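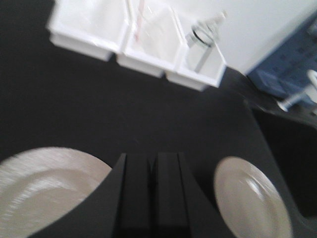
Wrist camera view, gripper open between the two plates, glassware bins behind.

1/ We rewrote the bench rules for our two-arm tabletop setup at Prudness. The old version was 21 pages and people stopped reading it after the wiring section. The new one is 4 pages. I'm posting the main parts because a few people at other labs asked for them.

2/ Scope first. These are house rules for small arms handling plates and lab glass on a table. They don't replace your risk assessment or whatever safety standard applies to your machine. If a standard says something stricter than we do, follow the standard.

3/ They were written for the Clostton site. The Trirkudov site has used them since April with one change, which I'll get to near the end.

RULE 1: Fixed things stay fixed

4/ The three white bins go side by side against the wall. They don't move during a session. If one gets bumped, stop, put it back, and write it in the log before the next run.

5/ Glass goes in the bins before power goes to the arms. Anything with a round bottom goes in its stand, and the stand goes in a bin. A round-bottom flask never sits on the bare table, even for a minute.

6/ A rod left in a beaker counts as part of the beaker's height. Measure to the top of the rod. We had planned paths using the rim height and that was wrong. Our minimum travel height over the bin row is now 295 mm from the tabletop.

7/ Same for stoppers and side fittings on a flask. Measure with them on.

8/ Before anything starts, both arms are parked clear of the table and the side camera takes a picture. It has to show the bins and whatever is in them. If an arm is in that picture, park it properly and take the picture again.

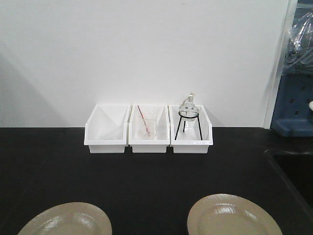
RULE 2: Record the start state

9/ Write down what is in each bin, left to right. An empty bin gets written down as empty. A blank line in the log means the person didn't look, and we treat the run as not recorded.

10/ Write down whether the plates are apart or stacked. The two cases use different grasp heights, and mixing them up is our most common logging error.

11/ Clear glass in a white bin is hard to see from the side camera. Don't fill in the log from the picture. Walk over and look in the bin, then use the picture as the backup.

12/ If plates run past the bottom of the side view, that's allowed. The wrist cameras cover that part of the table. What isn't allowed is a plate that no camera has in view at the start.

RULE 3: One arm owns the plate

13/ Only one arm may be closing on a plate at a time. The other can wait nearby, and it can hover over the rim, but it doesn't go down until the first arm has reported its state. "Looks like it let go" is not a state.

14/ The hovering arm keeps its speed at the low setting the whole time it is over a plate. No exceptions for short moves. The short moves are where people skip this.

15/ Name the arms in the log by side, left and right, as seen from the operator's chair. The wrist view turns things around and we have had people log the wrong arm for a whole afternoon.

16/ Cable loops: check both arms at full reach before the first run. A loop that hangs below the gripper body counts as part of the arm. If it could touch a plate or a rim, tie it up first.

17/ Status LEDs on a board are useful, but they are not a safety signal. Don't use one as proof that an arm is live or dead. Use the controller state and the stop button. 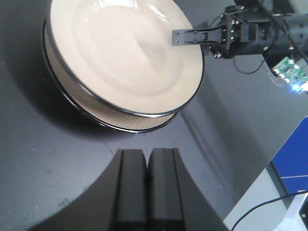 RULE 4: When to stop

18/ Stop on any contact between the two arms, including contact you think was harmless. Stop if glass shifts in a bin. Stop if a wrist picture is too smeared to tell what the fingers are next to and the arm is supposed to be holding still.

19/ Motion blur during a fast travel move is expected and is not a fault by itself. If it shows up during an approach, lower the approach speed.

20/ Hands stay off the table until both arms are parked. That includes reaching in to straighten a plate. It takes 2 people to clear broken glass, one to clean up and one at the stop button.

RULE 5: Record the end state

Same side camera, arms out of view again. Log the bins left to right, then the plates. Compare with the start entry and write down every difference, including the ones you meant to make.

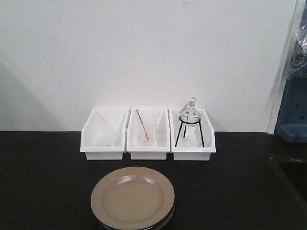 Photo: Prudness bench team, Clostton, side camera

If plates are stacked, look at the stack from the side and note which plate is on top. Ours have different edge colors, so this is quick. If you can't tell from the camera, check by eye.

The Trirkudov change: they take a second side picture from a lower angle whenever there is clear glass in the left bin. I think it's a good idea. We haven't adopted it yet because we only have the one mount.

Someone asked about the Kadrić checklist. Our log sheet started from it. We dropped the scoring column and added the bin lines. The rest is close to theirs.

Current version is dated August 21, 2022. If you use these, change the travel height. Ours only makes sense for our glass and our table.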